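Beldale Toy Library
Thread, posted 2021-11-07

1/ Members have asked how the library looks after its wooden boards and shape blocks between loans. This thread sets out our present practice at the Pitley Road branch. It replaces the guidance sheet issued in February, which should now be thrown away.

2/ The library holds 138 play sets at present. Shape sets are the most borrowed of these, and also the most often returned incomplete. A missing block does not prevent a set from being lent again, but it does have to be written on the card, so please tell us at the desk.

3/ Shape sets go out in a cloth bag with a drawstring. The board, where one is included, travels separately in a flat sleeve. Please do not put the blocks and the board in the same bag. Most of the dents we find on the boards were made in this way.

4/ On return, the contents are tipped into a tray and compared with the card inside the bag. The card lists each block by colour and shape. Members with small children may like to do this as a game at home before setting out - it saves a good deal of time at the desk.

5/ Plastic blocks are washed in warm water with a little washing-up liquid, rinsed, and left on a towel overnight. Star shapes need a soft brush in the inner corners. We do not use bleach, and we ask members not to use it either.

6/ Blocks must not go in the dishwasher. Two sets came back this year with softened edges, and both had to be withdrawn. Zlata Panasiuk, who keeps the set records, has added a line to the loan card to this effect.

7/ Boards are treated quite differently. A board made of glued strips should never be left to soak. Wipe it with a cloth that has been well wrung out, working along the grain, then wipe it again with a dry one. Stand it on its long edge to dry, away from radiators.

8/ The strips in a maple board vary in tone, and some are noticeably darker than their neighbours. Several members have reported this as staining. It is the natural colour of the wood and need not be scrubbed. A true stain will usually cross from one strip to the next and ignore the joins.
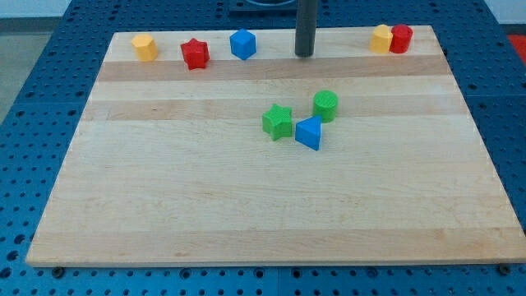 Maple board with shape blocks set out along the far edge. The darker bands are in the wood.

9/ When a set is laid out for checking, the blocks go along the far edge of the board and the near part is left clear. The person checking then has room to turn each block over and put it back in its place.

10/ Blocks of the same shape are told apart by colour on the card. Yellow cylinder and red cylinder are separate entries, and one may not be ticked in place of the other. This is the commonest mistake in our records. Please check both words on the line.

11/ The yellow hexagonal block also causes some confusion. Members have handed it in as a cylinder on several occasions, generally at the end of a busy morning. If the sides are flat, it is the hexagon.

12/ Oil is applied to the boards twice a year by the library. Members are kindly asked not to oil a board at home. Cooking oils turn sticky and begin to smell, and a board treated with one has to be sanded back before it can be lent again.

13/ Sanding is carried out by Radymyr Marchuk in the workshop at Titesow. A board sent there is normally away for 4 weeks. During that period the blocks may still be borrowed on their own, and the card will be marked "no board".

14/ Storage. Boards are kept upright in the rack on the left of the cupboard, with the thin card dividers between them. Bags hang from the hooks on the inside of the door. Kindly do not stack boards flat on the upper shelf, even for a short time. The shelf bows.

15/ Lost blocks. There is no charge for the first block lost from a set. From the second onwards we ask for a small contribution towards a spare. Our spares drawer is well stocked in cubes and cylinders, but we are short of red stars and would be pleased to receive any that members find behind the sofa, however late.

16/ We are sometimes offered blocks from other sets. These are welcome, but they are kept apart until their sizes have been checked. A cube that is slightly too large will not pass through the lid of a sorting box, and a child who has been using that box for weeks will be understandably cross.

17/ Set 211 has been returned to general loan after a long absence. It includes a board, a bag and a full set of blocks. The former Kushnir Lane sets have also been moved into the main cupboard and carry new labels. Cards with the old numbers remain valid until the set is next checked in.

18/ A reply to a question received this morning: yes, a board may be used on a kitchen table, on the floor or on a tray. It should not be used as a chopping board. Knife marks cannot be sanded out without thinning the whole surface, and we have had to retire one board for this reason.

19/ A further question concerned pencil marks. A clean white rubber will remove most of them. Felt pen is harder to shift, and we would prefer that members left it alone and told us - rubbing tends to push the ink further into the grain.

20/ Printed copies of this guidance may be collected from the desk at Pitley Road. Corrections should be sent to the set records address on the back of your membership card, with the set number written at the top.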